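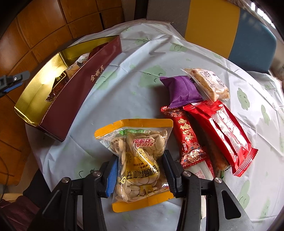 Hand-held gripper with a bag of pumpkin seeds, box and snack pile on the round table.

HAND-HELD GRIPPER TOOLS: INSPECTION CHECKLIST WITH COMMENTS
Prepared ahead of the July equipment order
Site: Rirnuvholm
Date of inspection: May 7, 2020

Before you start

Thank you for taking this on again, and thank you especially to everyone who wrote real sentences in the comment boxes last time instead of just a check mark. This list does two jobs. It tells us whether the tools we have are safe to keep using at the packing table, and it tells us what has to go into the July order, so please read the budget section at the end even if you only came for the screws and the pads (I know most of you did, and that's fine).

Mark each item OK, WATCH or REPLACE. WATCH means it can stay in use but should be priced. Comments from this round are filled in below each item.

Section A. The gripper itself

A1. Finger pads seated flat, ribs not worn smooth, no lifting at the corners.
Result: WATCH
Comment: The pads are the part we go through fastest, and I would like us to stop buying them in a panic. We have both blue and black ones in use and both held up well this time, but the ribs on one blue pad are getting shallow toward the tip. Please put pads down as a running cost and not as a repair.

A2. Pivot screws present and snug on both sides. Linkages move freely.
Result: OK
Comment: All present. One was a quarter turn loose and has been tightened. A small box of spare screws would save us a lot of waiting, and Harna will add them to an order without a separate shipping charge if we remember to ask – last year we forgot.

A3. Linkages free of cracks, especially near cutouts and screw holes.
Result: OK
Comment: Looked at under the desk lamp, no cracks. If you ever do find one, take the tool off the table the same day, please, even if it still closes nicely.

A4. Fingers close evenly on a soft item.
Result: OK
Comment: Checked with the pumpkin seeds. A soft bag with loose contents is still my favorite thing for this, as the seeds shift around and you can feel right away if one side is doing all the squeezing. Kramer's quote lists a test kit of foam blocks, and they are very nice foam blocks, but I would rather see that money go into pads.

Section B. Table and surroundings

B1. Table steady, cloth not hanging where it can catch a foot or a tool.
Result: WATCH
Comment: The table doesn't rock. The cloth is wrinkled, though, and wrinkles do catch the underside of a small packet. I have priced a set of clips. Everyone is fond of the little green smiling clouds, me included, so the cloth stays.

B2. Cables kept clear of walking paths.
Result: WATCH
Comment: There is a thin dark cable running down over the tile near the table. Let's get a floor cover for it while we are ordering. It's a cheap item and I'd be happier walking past with my coffee.

B3. Light even across the work area, no strong glare.
Result: WATCH
Comment: Shiny wrappers and the gold inside of the box throw back a good deal of light. A diffuser is on the wish list, low priority.

Section C. Items being handled

C1. Packets sealed, nothing leaking or sharp.
Result: OK
Comment: Please keep the mix as varied as it is now, with clear bags, matte ones and long narrow ones together. A tool that manages only one kind of wrapper would be a poor purchase, and we want to learn that before we sign anything.

C2. Box open and within easy reach of the tools.
Result: OK
Comment: Setting it at a slant is comfortable for me. If you are left-handed, please add a note on whether it works for you too.

Section D. Budget notes

D1. Replacement pair, quotes received.
Kramer: 2449, foam test kit included.
Harna: 2187, no kit, spare screws on request.
Comment: I lean toward Harna. Both use the same style of finger, so our present pads should carry over, but I want that in writing first.

D2. Consumables.
Comment: I have put down 400 for the year, which covers 20 pads plus the screws and clips. The floor cover comes out of the general fund.

D3. Uvura trial unit.
Comment: Still waiting to hear about a loan. Please leave a line open for it, with no amount.

Next check is due before the July order goes out. Return finished sheets to the tray by the door.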